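**Unit 4 - Showing a task by hand**

Reading before the lab: chapter on imitation from the Chuang course pack, only the first half. Bring your own laptop, the lab machines are still occupied by the other group.

Last time we looked at remote control, where the operator sits at the Drekida station and moves a leader arm while the follower arm copies it. Today we take the arm away. The operator holds the gripper tool directly, one in each hand, and performs the task with it. A camera on each tool records what the fingers meet, and the motion of the tool is later used as the command for the robot.

### What is gained, what is lost

With remote control, every recorded motion is one the robot can surely make, for the robot made it. With a hand-held tool we lose this guarantee. A person can turn the wrist or lean the body in ways that the arm cannot follow. For this reason some demonstrations are thrown out when we replay them on the arm model in Rultine.

The gain is in speed and in place. You can carry the tools into any home and work on a real table with a real mess. Clearing a table into a bin is a good first task: the goal is simple to explain, but the objects are difficult. Foil wrappers fold under the fingers, a paper cup rolls, and a soft package changes its shape at each grasp.
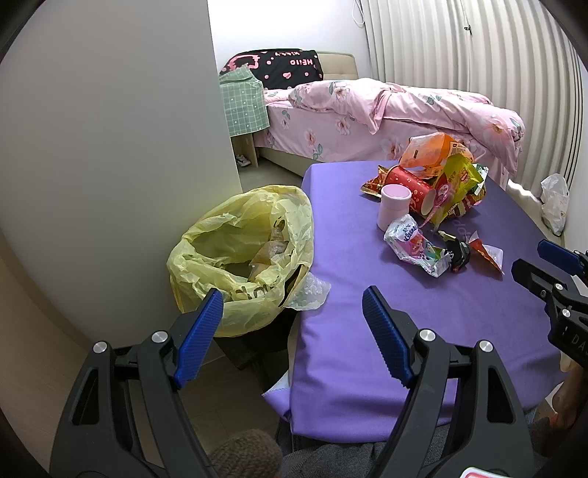

Before the first demonstration, please agree in your group on three points:

- where the hands start, and that both grippers are open
- which objects are trash and which must stay on the table
- when the episode ends (I prefer: both tools back over the table, fingers open)

If these points are different from one person to the next, the policy will learn a mixture of them. This was the main problem in the April recordings - two operators had opposite opinions about an empty cup.

### Advice for the operator

Move a little slower than natural. Do not help with your bare fingers, even when a wrapper sticks to the pad. Keep the opening of the bin in view of at least one camera before you release. If you drop something, pick it up again and continue; a recovery is useful data, so do not delete it.

### Assignment

Each group records 46 episodes and uploads them to the Romico folder. One episode may contain up to 500 frames, longer ones are cut by the script. Write half a page on this question: which of your motions would be hardest for a fixed arm, and why? Submit before 9 in the morning on the day of the next lab.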